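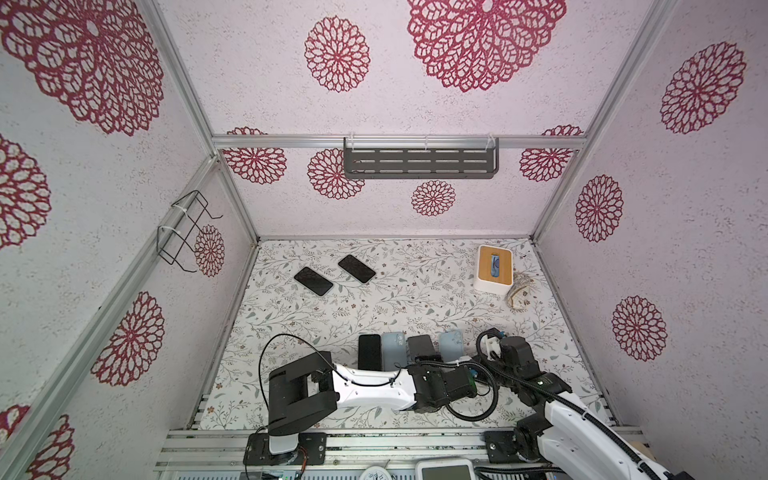 The Phone Table: Frequently Asked Questions
Gilani Reading Room, Ekard Street
Last updated 2018-10-31

What is the phone table?
A flat surface where you put your phone down and then walk away from it. Most people grasp the first half right away.

The Reading Room has had one since March. You come in, you lay your phone on the cloth, you find a chair and you read until closing. At the end you pick it up again and discover that the world managed.

Do I have to use it?
Yes, if you want to sit in the main room. If you would like to keep your phone on you, the front hall has a bench, decent light and a draft. Plenty of people have done good reading there with their coats on.

What counts as a phone?
Phones. Also tablets, smart watches, music players and anything else that buzzes, chimes or lights up when a distant relative has a birthday. We are asked about e-readers at least once a session. E-readers can stay with you as long as you are reading a book on them. Corey Ngata, who looks after the table most evenings, has learned to tell from across the room what a person's face does when it is reading a book and what it does when it is reading comments.

Hearing aids, medical monitors and the like are obviously yours to keep, and you don't need to tell us about them.

Face up or face down?
Face up, screen off. We tried face down for a while. The trouble is that from the back one black phone in a black case looks like every other black phone in a black case, and from the front it doesn't look much better, but at least you can see the crack you've been meaning to get fixed.

Please turn it off all the way if you can. Silent mode is fine in theory. In practice a phone on silent hums across the table like a beetle in a jar, and everyone in the room looks up to see if it's theirs.

Why is there a flowery cloth on it?
Bare tabletops scratch glass and make a clack when you set something down. The cloth takes care of both. The flowers are a matter of taste, specifically Halyna Vakulenko's. She chose a pale background with leaves and small blossoms on it so that a dark phone would show up against it from the door. Two people have told us it looks like their grandmother's kitchen. One meant it kindly.

What we can say for the print is that it hides crumbs. We would prefer you didn't test this.

Can I stack my things?
No. One layer, please, with space between your things and the next person's. A phone on top of a tablet on top of another phone will slide, and it will do so during the quietest chapter of somebody's book.

If you have brought several devices, group them loosely side by side. You'll thank yourself at closing time, when you are trying to remember if you came in with a watch.

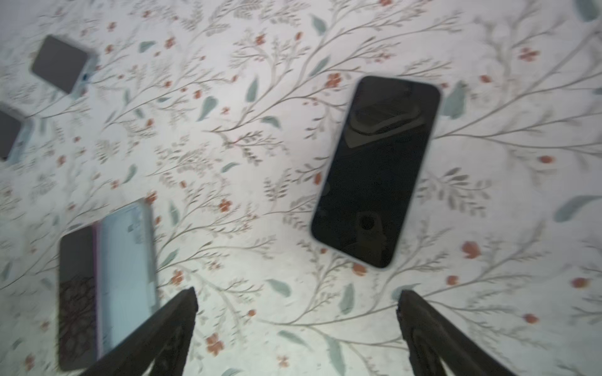
My case folds open like a wallet. Should I close it?
Close it. Open flaps take up twice the room, and people tend to mistake the inside of a case for a place to put their own phone. If yours has cards in it, take them out before you leave it. We keep an eye on the table, but we would like the eye to have as little to do as possible.

How do I know which one is mine at the end?
An excellent question, and one we wish more people asked at the start. Some ideas that have worked for others:

Put a sticker on the case. It doesn't have to be tasteful.
Remember which flower you left it next to. This is a surprisingly good system until somebody shifts the cloth.
Turn it on and see if it accepts your passcode before you put it in your pocket and get on a bus.

Please don't use the method where you call your own number from a friend's phone to see which one rings. With everything switched off, it accomplishes nothing, and it does so very slowly.

Someone moved my phone. Who do I complain to?
Probably Corey. He also probably moved it. Anything hanging over the edge gets pushed in, and anything lying on top of something else gets taken off. He doesn't read screens, doesn't answer calls and has no interest in your lock screen picture, though he did once ask the name of a dog.

Can I have just one quick look?
You can. Walk over, pick up the phone, take it out to the hall, look at it there, and come back when you're done. Standing over the table and pressing the button with one finger counts as looking. So does leaning.

What if there's an emergency?
Give your family the Reading Room's desk number before you come. Whoever is on the desk will come and get you. This has happened twice so far. One call was real and we were glad to have been there to answer it. The other was a question about whether to defrost the chicken.

Can I charge my phone while I'm here?
Not on the table. We had a charging strip on it for the first 2 sessions and spent both of them untangling it. There's an outlet in the hall, next to the draft.

Are the tissues for cleaning screens?
They are for noses. The last time we put out a box, it went down at an alarming rate and we assumed everyone had picked a sad novel. Then the wads turned up, faintly gray, under the chairs. Dry tissue can leave lint on the glass anyway. If your screen bothers you that much, bring a soft cloth from home, and take it home again. The lost property drawer has enough of them.

What's in the lost property drawer?
Soft cloths, as mentioned. Also a watch strap without a watch, a set of Osden earbuds, one glove, and a charging cable for a phone that none of us believe is still sold. Ask at the desk and describe what you lost. "Black and sort of flat" isn't a description.

What time does the room close?
We ring a small bell at 8 and the lights come up. Please let the people nearest the table collect their things first. If you're mid-page, finish the page. If you're mid-chapter, we'll be putting chairs away around you and we won't be subtle about it.

Does it work?
Halyna keeps a notebook by the door where people can write down how far they got. The record for one evening is 140 pages, by a man who had come in to get out of the rain. Others get through six pages and a nap, and we count that as a good evening too.

Can we set up a table like this at home?
Of course. You need a surface, a cloth and a household that agrees on where it goes, and the first two are easy to find. The Waser family down the street put theirs on top of the piano and tell us it's going well, except that now someone has to dust the piano.

My question isn't here.
Ask at the desk, or leave a note in the back of Halyna's notebook. Please don't text us. Our phones are on the table.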